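Zesatside publishes new report on supplier complaints at Andreadis

Mon 2 June

Hi, I'm Boris Hrnčiar, and I write the reports at Zesatside. Usually somebody else does the press release and I get one stiff quote in the middle of it. This time I asked if I could just tell you what we found, and they said yes (thank you, press desk!).

Our new report is called Who Picks Up the Phone? It looks at what happens when a worker at a supplier factory has a complaint and tries to get it to the company at the top of the chain. We picked Andreadis, the furniture fabric group, because it has a complaints policy that reads really well. It's clear, it's short, and it promises an answer within 10 working days.

So I went to Drunau, where two of its dye works are, and I talked to people. I also read 413 complaints that workers and their union had kept copies of, which took most of a winter and a lot of coffee. More than 50 of them never got any reply at all. Plenty of others got a form letter that sent people right back to the supervisor they were complaining about!

The complaints themselves are pretty ordinary stuff — unpaid overtime, broken fans, gloves that fall apart by lunch. One woman wrote in four times about the same locked fire door. She showed me all four letters, in order, in a plastic folder.

What surprised me most was the money side. Cludeck, the pension fund that holds a big stake in Andreadis, told us it relies on the company's own yearly summary to check how complaints are handled. I asked to see the last one. It runs to a page and a half and doesn't say how many complaints came in.
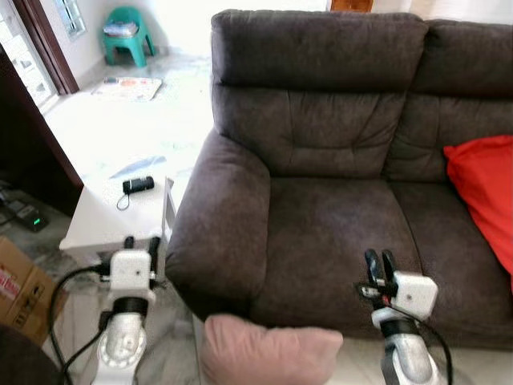 Now, I do want to be fair to Cludeck. Their people met with me twice, answered my emails, and have agreed to raise the report with the Andreadis board in August. Andreadis sent a written reply too, and we've printed the whole thing in the back so you can read it for yourself.

We're asking for a complaints line run by someone outside the company, and for the numbers to be published every year. We'd also like investors to talk with workers before they sign off on a summary.

The report is free to download from the Zesatside website, and we're printing 1000 paper copies for unions and libraries. If you're a reporter and want to see the figures or talk to me, call the Zesatside press desk and ask for Boris. I'm in most mornings.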